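In Defense of the Open Bin

August 3, 2019

For many years I believed that a good house is a house where every thing has its own small place. I bought boxes with lids. I bought dividers for the drawers, and dividers for the dividers. When I moved to Zurkthorpe, I brought with me nineteen boxes, all of them labeled in my best handwriting, and I was proud of every one.

Now I want to write against the lid, and in favor of the big, plain, open bin. I know that this is not a popular opinion among people who like order. I am also a person who likes order, and for this reason I think I have some right to speak.

Let me start with the problem of sorting. When we sort, we make a promise for the future. We say: batteries will go here, string will go there, and the little bottles will go in the box for little bottles. The promise is easy to make on a free Sunday, when the coffee is warm and the radio is on. It is much harder to keep on a working evening. Then you stand with a little bottle in your hand, and the box for little bottles is on the third shelf, under two other boxes, and it has a lid. What do you do? You put the bottle on top of the lid. By September the lid cannot be opened at all, and on the shelf there is a second, unofficial collection living on top of the official one.

I have seen this in my own home and in the homes of my relatives. I have seen it also in the storage room of the community workshop on Evard Street, where I help on some evenings. We had there a beautiful cabinet with small drawers, given to us by a school. It was so beautiful that people were afraid of it. They left their things on the floor in front of it.

An open bin does not ask so much. You come with the thing, you let it go, and you are finished. It is possible to do this with one hand, also when the other hand is holding a telephone or a child. I do not think this is laziness. A system that I can follow when I am tired is worth more to me than one that I can follow only when I am rested.

Of course, there is an objection, and I hear it often. People say that an open bin is only a drawer of junk with better manners. Everything lies beside everything, and in the end you find nothing. I take this objection seriously. My answer is that it depends on how deep the bin is and on how much you put in it. In a wide bin with a few things on the floor of it, you look once and you have seen what is there. The eye is very quick, much quicker than the hand which must lift lids and read labels.
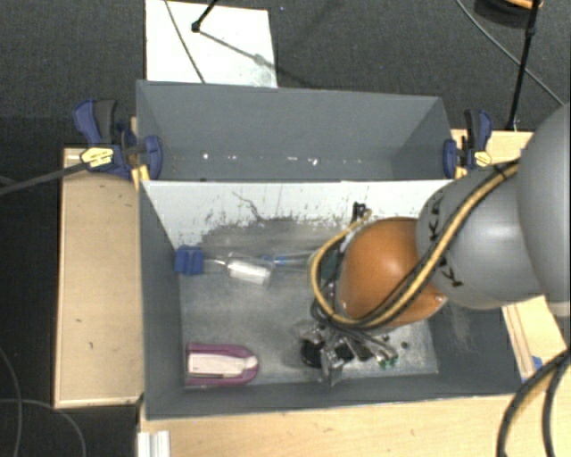 Two gray bins, one behind the other. The blue thing and the clear bottle share a corner without any trouble.

Color does a lot of the work. A bright blue object is found by itself, you do not need to write "blue object" on anything. Clear plastic is more difficult, I admit this, and it is the reason why I like a bottle to have some white on it, a label or a body of another material. Against a gray floor the white part shows itself, and then you notice the transparent part too. If I must give one piece of practical advice in this essay, it is to choose a dull color for the bin and to let the things be the colorful ones. I once bought a bin with a pattern of lemons. Everything yellow disappeared in it.

I want to say something also about scratches. A bin that is in use becomes scuffed, on the floor first and then on the walls. Some people are ashamed of this and replace the bin, or they put a nice paper on the bottom. I would leave it. A worn wall means that you can drop a thing in without being careful, and not being careful is half of the pleasure. My neighbor on the other side of the hall has a storage chest from the Wonuveck company, with a lining of felt. It is a lovely chest. I have never seen anything inside it except the felt.

Then there is the question of two. I am convinced that one bin is too few and that three are too many for a small room. With one bin you cannot move anything from somewhere to somewhere. With two, you can take the things from the first, decide about each of them, and put in the second only what you want to keep near. With three, you begin to give them names, and after the names come the labels, and after the labels the lids.

There was a discussion of this in the Qudah, our neighborhood newsletter, last winter. One reader wrote that she had counted 95 objects in her hallway bin and that she would never go back to closed boxes. Another reader answered that 95 objects is a crime. I am somewhere between them. I think 95 is too many for one bin, but I do not believe the answer is 95 small boxes.

I still keep some lids. Flour must have a lid, and so must paint, and the sewing needles, and anything that the cat considers interesting. I have kept six of my old boxes for such purposes. The other thirteen I gave to the workshop, where they are standing now without their lids on the long table, and people are using them every evening.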